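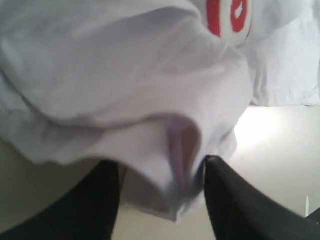
Jul 1, 2025

Print wash tests, Birnside bench. Second entry on the binder comparison. The first one, from December, is in the old book and the page is stained, so I have copied the useful bits in again where I need them.

Where we had got to: water-based red cracking on cotton after repeated washing. The black and the navy from the same supplier don't do it, or do it much later. We blamed the mesh, then the flash time, then the shirts, in that order. The mesh was ruled out in December by printing red and navy through the same screen on the same day. Navy fine, red cracked at the fold lines. I still think the flash time matters but it can't be the whole of it.

What I wanted from this round was a straight comparison of the two binders, Nerketen (what we have always used) and Raltach (the sample tub that had been sitting under the sink since winter). Same pigment, same screen, same dryer, same load in the machine.

Checked the Raltach before starting. Skin on top, lifted off in one piece. Underneath it was smooth and smelled right. Stirred slowly with the flat paddle until it ran off evenly. Put it through a stocking anyway and got a few soft lumps out of it. I don't think they would have blocked the mesh but I wasn't going to find out halfway through a run.

Mixing. Weighed 200 g of binder for each batch and the red went in at our usual ratio, the one on the card inside the cupboard door. Raltach takes the pigment more slowly. It streaks for a good while and you think it is mixed when it isn't. Scrape the bottom of the pot. With Nerketen the colour comes up at once and is a bit brighter wet. Once cured I can't tell them apart by daylight. Under the tube lights over the bench the Raltach one looks slightly duller, but so does everything.

Printing. Shirts were the white mediums left from the Moussa order, washed once beforehand without softener and dried flat. I did not iron them, which I regret, as two had a ridge across the chest that I had to pull out on the platen. Water misted on the inside of the screen between prints. Raltach dries in faster than Nerketen. If you stop to answer the phone, flood the screen first. I lost the fine corner of the design on one shirt doing exactly this and had to wash the screen out and start again. That shirt is marked R-spoilt on the label and is not in the results, though I put it in the wash with the others to keep the load the same weight.

Two passes, flash between. Let them cool on the rack before the dryer. Belt speed as per the card. I checked the dryer with the heat strips and it was reading lower on the left side of the belt than the right. It was doing this in December as well. It needs looking at, and until it is, everything should go down the right-hand side. All of today's shirts did.

A note on the strips: we are down to the last packet. They have gone on the order list on the door. The ones in the drawer marked SPARE are out of date and go brown in patches, so ignore them.

Washing. These were printed last month and have been going round since. 60 degrees, cotton cycle, ordinary powder, inside out, with the old towels as ballast. Tumble dried on low every time. I know the care label says line dry, but customers don't, and I would sooner see it fail here.

Looked at them after the first wash, then left them alone until seven. Notes from then, copied off the back of the delivery note I wrote them on:

Nerketen, first wash: no change. Slight stiffness gone, feels better than new if anything.
Nerketen, wash 7: hairline cracks where the shirt creases under the arm side of the design. Not visible at arm's length. Visible if you stretch it. Colour has dropped a little.
Raltach, first wash: no change. Still stiffer than the Nerketen.
Raltach, wash 7: no cracks that I can find with the loupe. A bit of fuzz coming through on the solid areas, fibres standing up through the ink. Gives it a frosted look from the side. Colour holding.

So Raltach is better on cracking and worse on fuzz. The fuzz may be down to the shirt and not the binder. Those Moussa whites are a fairly hairy cotton and I could see fibres standing up before I printed anything. The Nerketen shirts have some of it too, though less. A print on the smoother ring-spun blanks would settle it. We have some in the loft in grey. Grey is no good for judging the red but will do for judging fuzz.

Stretch test. Pulled each print sideways by hand over the edge of the bench until the fabric stopped giving, held, let go. The Nerketen cracks opened and stayed slightly open. Raltach went back flat. I did the same test lengthways and there was nothing to choose between them, but the knit barely gives in that direction, so I don't put much on it.

Rub test. Dry white cloth, then damp white cloth, same number of strokes each. Dry: clean for both. Damp: a faint pink off the Nerketen, nothing off the Raltach. I repeated the damp one on a fresh bit of each print to be sure and got the same. That pink is what we had the complaint about in the spring, on the tote bags. I had put that down to under-curing and it may still have been. The bags were thick and would have come off the belt cooler than a shirt does, particularly down the left side.

Handle. Raltach is stiffer, no way round it. On a small chest print it doesn't matter. On a big solid it would feel like a bib. Softener additive might help but then we are changing two things at once, so that has to be its own test.

Cost. Raltach is dearer by the tub. We'd use it for red only, so the difference per shirt is small. I have not worked it out properly. The tub price on the sample paperwork is last year's and I've emailed for a current one. No reply yet.

Things that went wrong, so they are written down somewhere:

The labels. I used the laundry pen from the front drawer and it faded by the seventh wash to the point where N and R looked alike on one shirt. I could tell by the feel of the print, but that's not a method. Next time sew a thread in the hem, blue for one, green for the other. Thread is in the biscuit tin.

The ballast towels. One of them was the orange one. It has always bled a little and should not be in with whites. I can't see any colour on the shirts but took it out after the third wash, meaning the first few washes aren't strictly the same as the rest. Both sets had the same treatment so the comparison stands.

The screen. There is a pinhole near the bottom left that I taped over. The tape lifted once and left a red dot on the platen. Wiped off. The screen wants re-coating before it is used for anything that gets sold.

The sink at Birnside is draining slowly again. Please don't wash screens out with binder still thick on them. Card it off into the pot first, it's what the card scrapers are for. I took the trap off and what came out was mostly dried white.

For comparison, the December result on the red with Nerketen was cracks first seen at the fifth wash. This time I didn't look at the fifth, so all I can say is that they were there by the seventh. The December shirts went down the middle of the belt, before I knew about the cold side. If the right-hand side gives a better cure, some of the improvement could be that. It's a nuisance that I changed it but I would have been daft not to.

Next:

Same again on the grey ring-spun, both binders, looking only at fuzz and handle.

A Nerketen print cured twice down the right-hand side, to see whether the damp rub comes up clean. If it does, the tote bag problem was the dryer and I can stop worrying about the binder for that job.

Carry on with the present set. They all go back in the machine. I'll look at them every other wash this time and write it straight in here and not on a delivery note.

Ask the supplier whether the red pigment has changed. The new pot has a different lid and the batch number is in a different format. Probably nothing.

Until that's done, keep printing red with Nerketen for anything small and don't promise anyone that it will stand up to hot washing. There is not enough Raltach left in the sample tub for a proper order in any case. What's left has had cling film pressed down on the surface and is on the middle shelf, dated. Please don't put it back under the sink. It's next to the hot pipe.

Cleaned down with the soft brush and cold water. Raltach comes off the squeegee blade more easily than Nerketen if you get to it straight away, and not at all if you don't. The wooden-handled squeegee has a nick in the blade near one end. I've turned it round so the nick falls outside the design, but it needs a new blade. There's a length of it rolled up behind the drying rack, the medium hardness. The harder stuff is for the paper jobs, leave that be.

Added later: reply from the supplier about the price. Small tub is on back order, large tub is available. We don't get through enough red for a large tub before it skins over. Will wait for the small.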